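Cups, plates and the great cupboard sort

Dec 7, 2020

Quick one tonight, well, quick-ish. Tea going cold next to me, a bag of odds and ends by the door that still needs to go to the charity shop, and I want to get this down before I forget where I've put everything.

So. The drinks corner. I've been moaning on here since June about the drinks corner. Anyone who has ever shared a workroom will know the sort of thing. A table that starts out as The Place For Tea and by autumn is the place for tea, post, someone's scarf, a bag of screws, three sorts of sweetener and a spoon that has gone brown. You stop seeing it. You just push things along a bit to make room for your mug and then push them back.

Lotte Jansen (she has the desk nearest, poor thing) finally said could we please do something, and I said yes, and then I put it off for another 11 days. Then one lunchtime we just started.

First job, everything off. All of it, onto the floor on an old sheet. I cannot tell you how much was there. Sugar sachets from places that have closed. Half a box of Dusetti coffee pods and no machine that takes them, we've never had one! A very nice tin with one biscuit in it, which I did not eat. Lids. So many lids. None of them fitted the cups we had so they went in a box marked LIDS??? and that box is still under my desk if I'm truthful.

Then wiping. Hot water, washing up liquid, a drop of vinegar for the rings. Mug rings on a white top are a nightmare, I went over the worst of them three times and there's still a ghost of one if you bend down and look along it. Bicarb paste next time. Leave it ten minutes, wipe off, don't scrub. My aunt swears by it.

Second job, deciding what comes back. This took ages. Raíssa wanted proper mugs only, no throwaway stuff at all, and I do agree, I do, but then people come in for the day and there aren't enough mugs and somebody ends up drinking out of a measuring jug. So we've kept paper cups and plates for visitors and the rest of us bring our own. Mug goes home with you on the last day of the week. If it grows fur it gets binned, I don't care who gave it you.

Plates go low down. They used to sit out on top in a leaning tower and every time the door went the tower went too. Under the table in a bin, stacked flat, is so much better. You can grab one without moving anything. I'd tried a basket but the sides were too floppy and the plates fanned out, you want something with stiff sides for paper plates, same as you would for files.
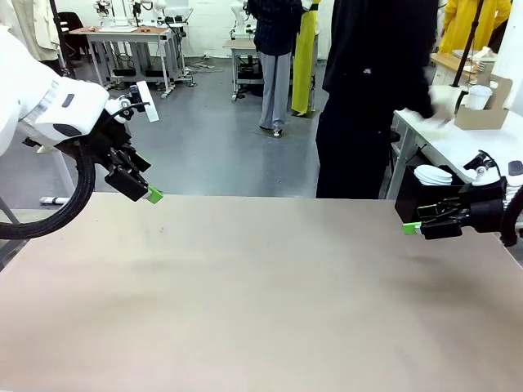
Cups I'm less sure of. We had them in a sleeve lying on its side and it rolled. Stood it up, it fell over. I did think about one of those wall tubes that drop them one at a time, Skurkberg do one, but there isn't a wall there to put it on, so that was that. For now they live in the cupboard and you get one out when you want one, and if that annoys people enough they'll bring a mug in. Sneaky!

The other thing is takeaway carriers. Everyone keeps them. "Oh that'll be useful." And they are quite useful, they're a good way of getting drinks from one end of a room to the other if your hands are full, but you need two of them. Not a drawerful. I squashed the rest flat for the recycling and it was the most satisfying five minutes of the whole thing.

What else.

The big work table. New rule, no drinks on it and nothing left on it overnight. It's a lovely big surface and it had turned into a sort of shelf, which is such a waste. I've put a tray at the end of the room for things that need a home, and whatever's in the tray when I lock up goes in the lost property cupboard. Lotte has already lost a pair of gloves and a stapler to the tray. She says it's tyranny. But the marks came up better than I'd hoped, not perfect, the finish is a bit blotchy anyway so you can't always tell what's dirt and what's just table.

Coats. Ugh. We don't have enough hooks and I've not solved it. Things get hung wherever there's something to hang them off. I looked at a Brornholm rail, the long one, 152 cm, and measured up, and it would fit behind the door if the door didnt open. So no. Might do 9 single hooks in a row at two heights, then the short people aren't jumping. If anyone's done this with the screw-free ones and heavy winter coats please tell me whether they hold up, I had one come down in the night at home and nearly had a heart attack.

Costs, as somebody always asks. Hardly anything. The bin was one we had already. New washing up bowl, cloths, a packet of labels from Nogueira (the shop by the station, not the big one), and the labels are far too good for what I'm using them for. I've labelled the sugar. I've labelled the shelf the sugar goes on. Raíssa has written "Raíssa" on one and stuck it on her own chair.

How's it holding up? Bit more than a week in. Mostly fine. Teaspoons are vanishing as usual. Someone put a wet teabag in with the dry ones, you know who you are. But I can put a cup down on that table now without shifting anything first and it makes the morning feel different, it really does, I come in and there's just space. I made a cup of tea today and stood there drinking it like a lady of leisure.

To do still:
- find out whose screws those are
- lids box
- hooks, see above
- second tea towel, the one we've got is disgusing
- ask Lotte about the recycling, I think ours gets taken early now

Next time I want to do the cable drawer, which I've opened once and closed again. If you've got a good way of keeping chargers apart that isn't toilet roll tubes, let me know in the comments. I've tried the tubes. They unroll, or they get squashed, and then you've got a drawer of cables AND cardboard.

Right, tea's stone cold. Off to put the kettle on again.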